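Unit 4: Ultra-wideband ranging and time-based positioning
Lecture notes, wireless systems stream
Prepared by Fatima Venter, revised by Deming Meng

4.1 Scope

Unit 3 dealt with received signal strength as a proxy for distance. These notes cover ranging by time of flight. Students should already be comfortable with path loss models and least-squares estimation; the appendix to Unit 2 has the matrix notation used below.

4.2 Why bandwidth matters

A radio pulse travels 1 metre in 3.34 nanoseconds. To resolve distance to 10 centimetres, the receiver must fix the arrival of the first path to within a third of a nanosecond. Timing resolution scales with the inverse of the occupied bandwidth, so a 500 MHz channel gives a pulse width of 2 nanoseconds, and interpolation on the leading edge does the remainder of the work. In a narrowband system the direct path and its reflections merge into one broad peak, and the estimate is biased long.

4.3 Single-sided two-way ranging

Device A sends a poll and records the transmit time. Device B receives it, waits a reply interval, and responds. A records the arrival. Let Tround be the interval measured at A and Treply the interval measured at B. Then

Tprop = (Tround - Treply) / 2

No shared clock is needed. The weakness is clock frequency offset. If the two crystals differ by a fraction e, the error in Tprop is close to e x Treply / 2. With e = 20 ppm and Treply = 300 microseconds, this comes to 3 nanoseconds, or 0.9 metres. Shortening the reply interval helps but is limited by frame length and processor turnaround.

4.4 Double-sided two-way ranging

A third message, from A back to B, supplies a second round trip measured against the other clock. The asymmetric form is

Tprop = (Tround1 x Tround2 - Treply1 x Treply2) / (Tround1 + Tround2 + Treply1 + Treply2)

The reply intervals need not be equal. Residual error is now proportional to Tprop multiplied by the clock offset, and can be neglected indoors. The cost is airtime: three frames for each range, plus a fourth if A needs the result.

4.5 Time difference of arrival

The tag transmits one short blink and synchronised anchors timestamp it. Each anchor pair defines a hyperbola; in three dimensions, a hyperboloid. Tag power consumption is low and tag capacity is high, but every nanosecond of anchor synchronisation error enters the range difference as 0.3 metres. Anchors may be synchronised by cable or by periodic radio beacons. The Rendard anchors in the teaching lab use beacons, with a Kalman filter tracking offset and drift.

4.6 Antenna delay

Timestamps are taken in the digital section of the radio, and the path to the antenna adds a fixed delay that must be calibrated out. Place two units at a surveyed distance of 8 metres, collect 3000 ranges, discard those flagged as non-line-of-sight, and adjust the delay until the mean matches the survey. Kanini Urio's February data set for the Trondton tags retains 2968 ranges after filtering and is the one to use for Assignment 4.

4.7 Non-line-of-sight error

Where the direct path is blocked, the first detectable path is often a reflection, and the error is always positive. A useful indicator is the difference between total received power and first-path power; a large gap suggests obstruction. Weight such ranges down in the solver before considering outright rejection.
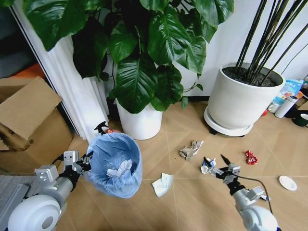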